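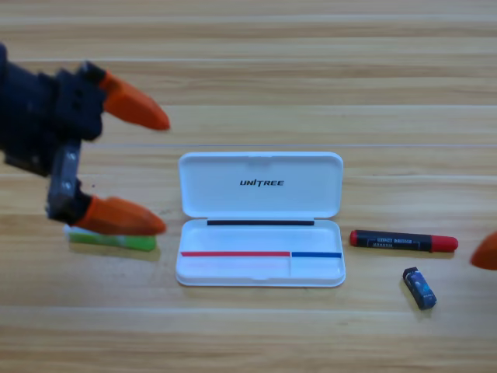 Pencil case table, left gripper open over the green piece. Marker and blue block on the other side.

Riris open day, who else went?

bukum_line3
Went to the Riris open day on November 29, 2024 and figured I'd start a thread before I forget it all. The hall had the usual big stuff in cages, but I spent most of my time at the two-arm table. The task was packing a pencil case: green piece, marker, small blue block, all into the white tray. Two arms, orange fingertips, wooden tabletop. My picture is up top. They ran it every 12 minutes and I stayed for 3 runs.

Two runs finished. On the other one the marker rolled when the right arm closed on it and the operator stopped the run.

tallowgate
I was there in the afternoon. Liked it, but I don't see what it has to do with work. We pack kits at my plant and a person does one in 8 seconds. This thing took long enough that I went and got coffee and came back to the same marker.

bukum_line3
Speed was bad, no argument. I was more interested in the setup. No fixtures. Case is just sitting open on the table, parts on either side of it. At our place every part sits in a nest or the cell doesn't run.

osk_r
Was it running by itself or was somebody driving it? The sign didn't say and that matters a lot.

bukum_line3
By itself for the runs I saw. I asked Ragnheiður Hafþórsson, who was giving the talk at that table. She said it was trained on 600 recorded runs of the same task with a person on the controls, and the person was only there to reset and to hit stop.

osk_r
OK, 600 is fewer than I expected. Same case and same parts every time though?

bukum_line3
Same parts. She moved the case a few inches between runs and it coped.

tallowgate
A few inches on a clean table. Let me know when it works with the case upside down under a pile of packing slips.

Diltia
I'll disagree with tallowgate a little. Nobody is going to swap out a kitting line for this next year. But we have a bench where the mix changes so often that we never got a payback on fixtures, and slow with no fixtures might beat fast with fixtures there. I'd want to see the failure rate over a full shift first.

tallowgate
Fair. Still think one bad run in three is a long way from a bench.

Diltia
Three runs is not a failure rate — but yes.

nahui_fan
Did they say anything about the fingertips? The Ñahui booth in June had arms with soft pads and they were wearing out fast.

bukum_line3
Didn't ask. They're pointed with a rounded end, if that helps. No idea on the material.

osk_r
Anybody know if the slides from the talk are getting posted?

bukum_line3
She said they would go to everyone on the sign-in sheet. Nothing in my mail yet. I'll post here when I get them.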